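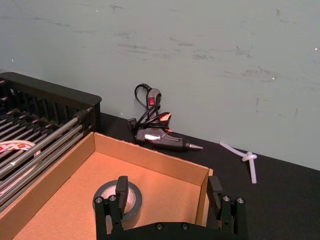

Reading time: 3 minutes

The Amato Institute for Workplace Studies visited the Jesodov distribution center in Kornwood in May, at the invitation of the site's operations department. The visit formed part of the Institute's continuing review of automation in small-item handling. Members of the delegation were received at 9 a.m. and spent the morning on the floor, followed by a meeting with employee representatives.

The Kornwood center employs 205 people and supplies repair shops and school workrooms with tools, tape, ties and similar goods. Its returns section handles 700 items on a normal day. Returned goods arrive mixed, often several to a carton, and until last year every item was taken out, checked and sorted by hand.

The Aria stations

Aria is the name Jesodov has given to its program of two-armed sorting stations. The stations are being introduced in the returns section only. Management stated that the packing lines, where order sizes vary a great deal from hour to hour, are not included in the present plan.

The delegation observed work at a tabletop station set up for mixed goods. Items of this kind are difficult to handle by machine. A roll of tape may lie flat or stand on its edge, and a glue gun comes with a cord that can catch on whatever is next to it. Operators told the delegation that cords remain the most frequent cause of a call for help. 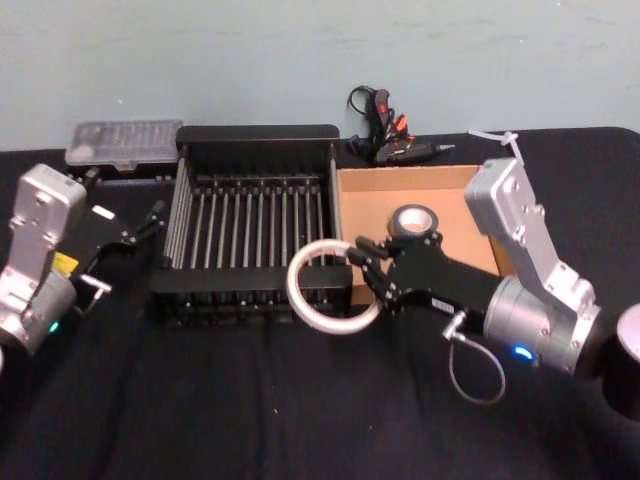 Two arms at work on either side of a rack. The right gripper holds a white ring-shaped item.

Each station is assigned to an operator, who sets out the goods, watches the handling and takes over when needed. The operator also decides what is fit for resale. This decision has not been automated, and both management and employee representatives said that they wish it to remain with staff. Aria currently covers 57 types of item. Anything outside that list goes to the manual benches, which are still in daily use.

Changes for employees

Jesodov reported that no positions were removed when the stations were introduced. Job content has changed considerably, however. Employees who formerly sorted by hand for a full shift now divide their time between a station and a manual bench, changing over every 50 minutes. The rotation was requested by the employees themselves after the first weeks, when several found that watching a station for long periods was more tiring than the sorting it had replaced.

Reports of wrist and shoulder strain in the section have gone down, according to the site's health office. The delegation was not shown the underlying records and has asked to see them.

Views on pay were divided. Operators receive a supplement for station work, but employees who have not yet completed the training do not, although they share the same benches for part of the day. Employee representatives described this as the main unsettled question. Training places are limited, and evening-shift staff have had fewer opportunities to attend.
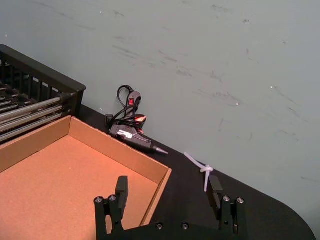

Points for follow-up

The Institute has asked Jesodov for a training schedule that includes the evening shift, and for the strain reports covering the period before and after the change. It has also asked how an operator's corrections are recorded and whether those records are used in performance reviews. Management replied that they are not, and agreed to put this in writing.

A second visit is planned once the remaining stations are in service. The Institute thanks the employees of the Kornwood center for their time and for the frankness of their remarks.

Amato Institute for Workplace Studies | Contact | Copyright, all rights reserved | Back to top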